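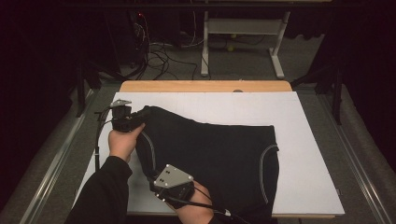 Folding bench notebook - entry by the textiles desk, Pokau workshop - December, afternoon

Garment 4 of the dark set. Black, short, two light gray curved seams. The tag is gone and the intake sheet has it down only as "shorts/briefs", so I am leaving the category open until Kivska sends the stock list.

Fold sequence as tried:

Laid out spread on the white board, smoothed from the middle outward. First fold from the left edge, upper and lower left taken together and brought over to the right. The straight right edge is the reference. Second fold bottom to top. Target is a flat rectangle, no seam on the outer crease.

The gray seams are useful as guide lines. The right one runs close to the edge and reads well against the black. The left one curves, so do not line the crease up to it - use the two corners.

Board notes: white gives good contrast for everything in this set. It will be poor for the Drelline whites, which need the gray felt. The faint seams across the surface have not caught on any fabric so far. Wipe down before the next batch, black lint shows.

Weight limit for the stack is 900 g. Stack height 8 garments, then start a new one. Running total for the month is 137 folds logged.

To do:
Ask Kinnunen for the second board, same size
Redo garment 3, waistband crease was off
Decide whether seams go inside or outside on the final fold, and write it on the sheet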